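Residency diary, Brunside Print Rooms
Entry for 2019-06-16

The second week of the residency closed this afternoon. The artist in residence has now completed 28 negatives for the series provisionally titled Ellow, all of them made on foot between the harbour road and the old exchange building. Contact sheets were reviewed in the morning and 2 negatives were set aside on grounds of uneven development. The remainder will be printed in the large darkroom, which is reserved for the residency until the end of the month.

The question of paper was settled. The artist had asked for a matt surface throughout, and the Print Rooms had advised a semi-matt stock for the night pictures, where the shadows lose too much detail on the softer sheet. Test strips were made on both and pinned side by side in the corridor. The semi-matt was preferred for the night work and the matt retained for the rest. An order has been sent to Lebrun, and delivery is expected before the next printing session.

Discussion of the exhibition took up most of the afternoon. The Clorura Gallery has confirmed its long room for October, with the smaller room to be used for earlier work. The present plan allows for 38 framed prints, hung in a single line at eye level, with wider gaps wherever the series moves from one street to the next. The artist would prefer that no titles appear on the walls. The gallery has asked for a printed list to be available at the door, and this was accepted. 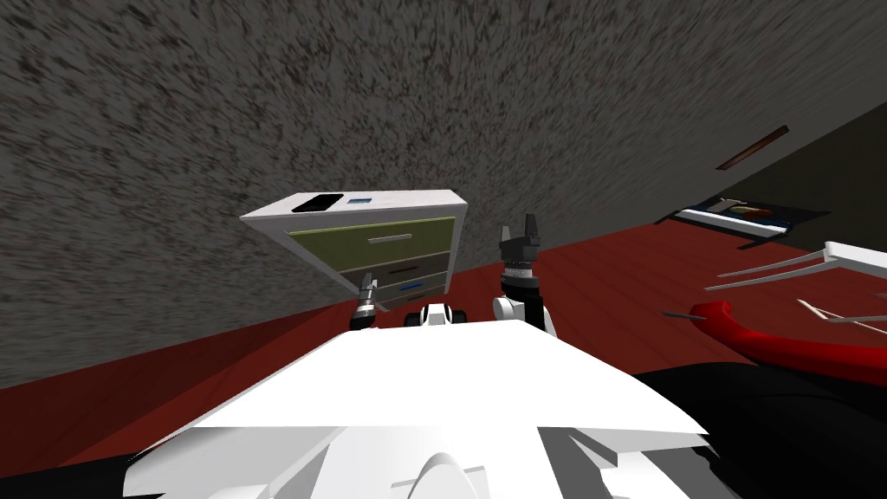
The framing estimate came to 3952 pounds, glass included. This is higher than the sum set aside in the spring, and the gallery has been asked whether it will lend frames from its own store for the smaller room. A reply is awaited.

The wording of the wall text remains open. The first draft dwelt at length on the history of the exchange and said little of the photographs, and it has been returned to the artist for shortening. The open studio went ahead as advertised and closed at the usual hour. Several visitors asked whether prints would be offered for sale. They were told that editions have not yet been fixed.

Tomorrow: wash and flatten the first batch, and telephone the gallery regarding the lighting track.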